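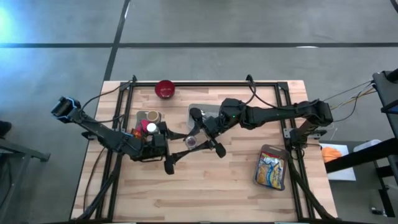
Ticket 276: Rechter Arm bleibt beim Greifen am Glas stehen

Projekt: Jeseo (studentisches Projekt, Zweiarm-Tisch)
Gemeldet von: Samuele Leone
Status: in Bearbeitung

Hallo zusammen,

erst einmal vielen Dank, dass ihr euch so schnell um unser letztes Ticket gekümmert habt, das hat uns wirklich ein paar Nerven gespart! Leider komme ich gleich mit dem nächsten Anliegen.

Wir üben gerade das Aufräumen mit beiden Armen: Das Schraubglas soll gehalten und der Deckel aus der kleinen grauen Schale geholt werden. Links läuft alles brav. Der rechte Arm fährt sauber los, und kurz vor dem Glas bleibt er einfach stehen, ohne Ruck, ohne Geräusch. In der Konsole steht dann »Timeout nach 500 ms, Gelenk 2«. Nach einem Neustart von Skastis geht es wieder, manchmal eine ganze Stunde lang, manchmal nur bis zum nächsten Griff.

Was wir schon probiert haben:

Steckverbindungen am rechten Arm abgezogen und neu gesteckt – keine Änderung.
Geschwindigkeit halbiert. Der Fehler kommt trotzdem, nur eben später.
Das Glas weggelassen und ins Leere gegriffen: gleicher Fehler. Am Gewicht liegt es also wohl nicht.
Alte Konfiguration vom Dezember eingespielt, leider auch ohne Erfolg.

Das Log vom letzten Lauf hängt an, interessant wird es ab Zeile 532.

Viele liebe Grüße
Samuele

Antwort vom Support Zurton, 14:20 Uhr

Hallo Samuele,

danke für die schöne ausführliche Meldung, so macht das Suchen Spaß! Im Log sehe ich, dass Gelenk 2 immer dann aussteigt, wenn der Arm weit gestreckt ist. Das riecht nach einem Kabel, das in dieser Stellung auf Zug kommt. Bitte schaltet den Strom ab, führt den Arm von Hand in die gestreckte Lage und schaut, ob die Leitungen hinten noch etwas Luft haben. Falls ja, probiert bitte einmal das Ersatzkabel aus dem Cairns-Set.

Nachtrag Samuele, 17:05 Uhr

Ihr hattet den richtigen Riecher! Eine Leitung war in der Streckung ziemlich stramm. Wir haben sie mit mehr Schlaufe neu verlegt, und seitdem lief der Arm zwei Stunden ohne Aussetzer durch. Das Ersatzkabel liegt noch unbenutzt in der Kiste. Lasst das Ticket bitte bis morgen Abend offen, wir machen vormittags noch einen langen Lauf und ich schicke euch danach das neue Log.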